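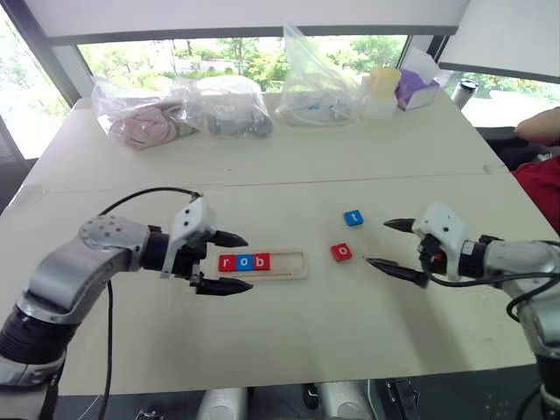

Juego de letras Paucar para mesa

Las tardes de lluvia tienen algo especial cuando hay palabras de por medio, y con esa idea en la cabeza preparamos el Paucar, un juego de letras pensado para sentarse sin prisa, con la merienda cerca y ganas de discutir (con cariño) si una palabra vale o no vale. Lo fabrica el taller Hurgate, con el que trabajamos desde que abrimos la tienda, y seguimos encantados con lo bien que cuidan los cantos y la pintura de cada ficha.

La caja trae 113 fichas cuadradas, con la eñe incluida — ¡faltaría más! — y vocales de sobra, que es lo que siempre se acaba echando en falta en otros juegos. Se puede empezar con palabras cortas, de las que un niño de primero ya lee solo, y subir poco a poco hasta llegar a esas rarezas que obligan a sacar el diccionario.

Incluye también 2 atriles, una bolsa de algodón con cordón y un cuadernillo con 21 propuestas: palabras encadenadas, cambiar una sola letra, dictados por parejas y alguna partida más larga para los mayores de la casa.

Ficha del producto
Modelo: Paucar, edición en español
Edad recomendada: a partir de cinco años
Jugadores: de uno a cuatro
Peso con caja: 1,650 kg
Acabado: pintura al agua

Para limpiar las fichas basta un paño apenas húmedo. No conviene meterlas en remojo, ni dejarlas secar al sol.

Si ya tiene en casa el tablero Eton, las fichas encajan en sus casillas sin ningún adaptador. La bolsa y los atriles se venden también sueltos, y en abril volveremos a tener el juego de mayúsculas y minúsculas, que se nos agotó antes de lo que esperábamos.

Enviamos desde nuestro almacén de Nindbridge. Si es para regalo, escríbanoslo en las notas del pedido y lo envolvemos con muchísimo gusto.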